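Went to the open day at Semaan on Monday. They do robot arms for packing and unpacking work. I said I'd write it up for the people who couldn't get there, so this will be a long thread. I work in returns at a parts warehouse, so that's the angle you're getting.

Getting there first. It's in the old dairy building at the back of Drikcombe, past the tyre place. The sign on the road is small and faces the wrong way if you're coming from town. Parking is shared with the gym next door. I walked from the bus.

Sign-in was a clipboard and a sticker. Safety talk took 9 minutes. Closed shoes, long hair tied back, stay behind the yellow line on the floor, don't lean on the benches. If somebody calls stop, everybody steps back.

They split us into groups. Ours was led by Maya Kanaan, who runs the bench team. Her brother Hussam had the other group. Both were good about questions and both said "don't know" when they didn't know, which I appreciated.

First stop was the training room. Each bench has a pair of arms and an operator who steers them through a job by hand controls. The sessions get recorded and used later to train the arms to do the job without the operator.

So most of what's going on in that building, most of the day, is people doing the same small job over and over with different boxes. Maya said new starters expect it to be more like a film. It's closer to learning to drive a forklift.

Their target for the carton work is 500 good recordings before they try training anything on it. On Monday they were up to 313. A recording doesn't count if the operator has to reach in, or if the box ends up off the cloth.

I asked how long one takes. They cap it at 60 seconds. If it's not finished by then the operator resets and goes again. Maya said the cap came in last September after somebody spent most of a morning on one stubborn flap.

Next was the taping bench, where I spent the most time, for obvious reasons. Anyone who has worked returns knows what cartons look like by the time they've been round a few times. Old tape over older tape, labels from three carriers, one flap softer than the other.

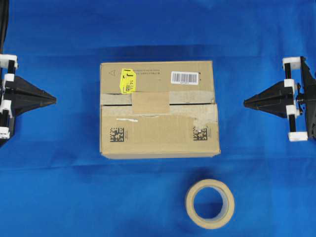

Jad Matar was on the controls. He's been there since the winter and came from a bike shop. He said the hard part for him was getting used to having no feeling in the fingers. You go by what you see and by how the cardboard moves.

Asked him what's worse, putting tape on or taking it off. Taking it off. Clear tape especially, as the cameras struggle to pick out where it starts. Paper and masking tape are easier to see but they tear halfway along and then you've got two ends to find.

A woman in our group asked why they don't use brand-new cartons. They did at the beginning. Then they took the arms to a trial at Clirarau, who run a parcels depot, and the arms had never met a box that had been opened before. It didn't go well. They went back to the bench and changed what they practise on.

They take donations of used boxes now. I've offered them ours. We flatten a cage of them every week and pay to have it taken away.

Somebody asked about the cloth. It's there so things don't slide and so the colour behind the box stays the same. They change colours between batches. Creases are left in on purpose. If everything is ironed flat, the arms get used to flat.

Then a run of questions about speed. An experienced person on our floor would open, check and re-tape a carton well before the arms had finished getting lined up. Maya didn't argue with that. She said speed is the last thing they work on and she'd sooner have slow and no crushed boxes.

Fair enough, but speed is what my manager is going to ask me about. I wrote down her answer word for word so I can give it to him.

Third stop was the workshop, where Grażyna Witkowska looks after the grippers. She had a tray of worn fingers out for us to handle. You can feel where the surface has gone smooth. She swaps them when they start slipping on glossy card, and she judges that by running her thumb over them.

She prints and machines a lot of the parts in the building. Her view is that most faults are cables. A cable gets tugged a little on every move and one day it gives up. She checks them every morning before the operators get in, and she keeps a written book for each bench.

I asked if I could see the book and she let me. Very familiar reading. "Left side sticking, cleaned." "Left side sticking again." "Replaced." Our conveyor log looks the same.

Tea break. Urn, biscuits, a plate of sandwiches that went quickly. Talked to two blokes from Brustholm who make cartons and wanted to know if they should be printing anything on the outside to help machines find the flap. Didn't catch a firm answer to that. They swapped cards with Hussam.

After the break you could have a go yourself. You put your name on the whiteboard and got one turn each. The go-around bench was set up with foam blocks and a plastic tub, nothing you could wreck.

My turn: got one block in the tub, knocked one on the floor, and ran out of time on the next. My hands wanted to move much faster than the arms would. The lad before me was maybe twelve and got the lot in. He plays a lot of games, his dad said.

What I noticed doing it myself is that judging depth is the whole problem. I was sure I was over the block and I was well short of it. Jad says you stop noticing after a couple of weeks and then you start misjudging your coffee cup at home.

Last part was a talk and questions with Éabha Breathnach, who handles the customer side. Slides were short. She showed where they'd like to be with returns handling and where they are now, side by side, and there's a fair gap between the two.

The jobs question came up straight away. I was going to ask it if no one else did. She said the sites they talk to are mostly short of people on the late shift and that's where the interest is. She also said she couldn't promise what a customer does once they've bought the gear.

I'd rather hear that than the usual line about freeing us up for more interesting work. I've been in returns a long time and I'd still like it in writing from my own employer before anything gets bolted to our floor.

Someone asked what happens with the recordings. The cameras are pointed at the bench and the operators' faces aren't in them. Labels with a customer's name or address get covered or peeled off before a box goes on. Codes and barcodes from the factory stay on, as the arms will have to cope with those anyway.

Asked about heavy stuff too. Our brake parts come in small cartons that weigh a lot more than they look. Éabha said that's outside what these arms can lift and they aren't claiming otherwise. So half of our inbound is out of the picture for now.

Odd shapes, same answer. Tubes, padded bags, anything tied up in string. They've tried padded bags and Hussam pulled a face when I brought it up. Cartons first.

A few practical things if you're thinking of going to the next one. Wear something warm, the training room is kept cool. The toilets are up a flight of stairs, but there's an accessible one through the gym and they'll walk you over. Kids were welcome if they stayed with an adult.

Bring your own examples. The best conversations I had were when people described a particular job from their own workplace and the bench team talked through which bits the arms could do and which they couldn't. The man from the hospital laundry got a good half hour out of them.

Photos were fine on the benches as long as you asked the operator first. No photos in the workshop.

Would I want one on our floor next year? No. It'd need a person standing beside it and we don't have a spare person. Would I go back and look again when they've finished the carton recordings? Yes, and I've put my name down.

A couple of replies have asked about cost. It wasn't in the slides. Éabha said it depends on the site and she'd want to see the work first. I didn't push, I'm not the one with the chequebook.

And to the person asking whether they're hiring operators: there was a notice up by the sign-in desk, part time, mornings or afternoons, training given. No experience needed. Ask for Maya.

I'm dropping the first lot of boxes over to them next week. If you've got questions you want put to them, reply to this and I'll take a list with me.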